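Plurkano evaluation group — minutes of the December 2021 meeting

Present: Spyros Dumitrescu (chair), Gitau Mussa, Genji Fukuda, Florêncio Falcão (minutes)
Apologies: Gonçalo Cardoso

1. Minutes of last meeting
Agreed, with one spelling put right under item 4.

2. Bendis simulator kit, trial licence
Genji reported on the trial so far and was very pleased with it. He has run 786 practice grasps, and 351 of those used the new gripper model that came with the second download. Setting up took him a morning, most of it spent on the licence key, and after that he was working through the tutorials at a good pace. The wrist view was what won him over — you can stop a run at any point, look straight down past the fingers, change one setting and go again. Gitau said she had opened it meaning to have a quick look and was still there at lunch!

Genji put up the wrist view from the plain-surface exercise, with the gripper open and nothing placed between the fingers. 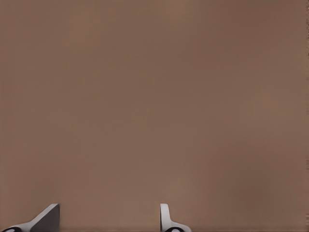

Item 2: Bendis wrist view, fingers open over the plain brown surface.

Spyros liked how clean the view was but asked whether a surface this plain would be much of a test for our own vision code. Genji agreed it would not. The kit lets you load your own textures, and he would like to try our bench top and the speckled trays next. Florêncio asked about shadows. Genji has only used the default lighting and will look at the other settings before March.

Gitau raised the manual. The chapter on gripper set-up is lovely, clear and well ordered, but the one on exporting results stops halfway through and sends you to a page that does not exist. She has written to Mumari support and had a friendly answer within the day, though no missing page as yet.

Cost: the full licence covers 12 seats. We need nine. Spyros to ask Mumari whether a smaller bundle can be had.

Agreed: carry on with the trial and bring a recommendation in March. Everyone present was keen.
Action: Genji (textures and lighting), Gitau (export chapter), Spyros (seats).

3. Swati feeder
Gonçalo had sent a note. The feeder is back from repair and he would like two people for the refit. Gitau and Florêncio offered. The spare belt is in the tall cupboard, second shelf.

4. Any other business
Genji offered to run a short hands-on session with Bendis for anyone who has not tried it — warmly taken up. Bring a laptop and a mouse, as the trackpad is hard going in the wrist view.

5. Next meeting
March, date to be sent round by Florêncio.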